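Chapter 7
Grasping Thin-Film Packages

Noemi Cocco

Learning goals

After studying this chapter, the reader should be able to:
explain why a package made of thin film has no single shape that a planner can rely on;
tell a side grasp from a neck grasp, and state when each is suited to the item;
set up a trial protocol in which each attempt is scored by the same rule;
read a table of grasp results without mistaking a lift for a completed transfer.

7.1 The problem of the soft outline

Chapter 6 treated boxes, cans and other rigid goods. For such items, a model of the surface measured once remains valid for as long as the item is in use. The methods in this chapter are meant for goods that do not grant this assumption. A film sleeve may extend well past its contents. It may fold under itself, lift at a corner, or lie so flat that a depth sensor reports only the surface beneath it. The contents may also shift within the sleeve when the fingers close.

Two outlines must therefore be kept apart. The outer outline is the limit of the film. The inner outline is the limit of the part that has enough bulk to resist the fingers. A planner that centers the hand on the outer outline will often close on loose film alone. The Dremach method, which is the main subject of this chapter, estimates the inner outline first and uses the outer outline only to check for clearance.
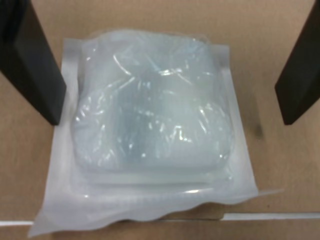
Page 143

Figure 7.1. Open fingers on either side of a film package on cardboard. The rounded bundle takes up the upper-central part of the package, while the flat sleeve continues below it and flares to the lower right.

Glossy film adds a second difficulty. Bright reflections along the creases can saturate a camera image, and the missing depth values tend to fall where the contents are thickest. In the Dremach method these gaps are filled from the surrounding values before the inner outline is fitted. Section 7.4 gives the procedure in full, and Exercise 7.6 asks the reader to repeat it with the gaps left unfilled.

7.2 The Berureo trials

The data used in this chapter come from the Berureo trials, which were carried out in November at the Vidatmont laboratory. The full set contains 3125 attempts. Of these, 1000 were set aside for testing and were not used to adjust any part of the method. Each attempt had the same goal: to pick up one packaged item with a two-finger gripper and place it in a bin.

Attempts were scored in three stages, called contact, lift and transfer. Contact was recorded when both fingers touched the package. Lift was recorded when no part of the package remained on the work surface. Transfer was recorded only when the item had been released and lay wholly inside the bin. Earlier reports on the Nutsugah item set gave lift alone, and their figures should not be compared directly with those in Table 7.2.

7.3 Grasping at the neck

Where a bag has spare film at one end, the fingers may close on that film and let the contents hang. This is called a neck grasp. It needs little force and places little load on the contents, but the item is free to swing, and the lower part of the bag may spread wider than the hand.

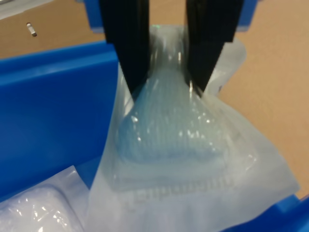

Reading time for Sections 7.3 and 7.4: 14 minutes

Figure 7.2. A neck grasp above a blue bin. The film is gathered between the fingers, and the pale blue ribbed object inside sits below them, widest at its base.

The height of the hand is a poor guide to the height of the item in a neck grasp. The lowest point of the bag must be estimated separately, and the path over the bin wall must be planned from that point. In the test set, 450 attempts used a neck grasp. Most of the failures among them were recorded at the transfer stage, when a loose flap met the rim of the bin.

A package already in the bin also affects the result. It reduces the free depth, and a hanging bag lowered onto it may come to rest against the wall. The release rule in Section 7.5 takes the fill level into account and is applied separately to each item.

Readers who have not yet worked through the contact models in Chapter 5 should do so before going on to Section 7.4.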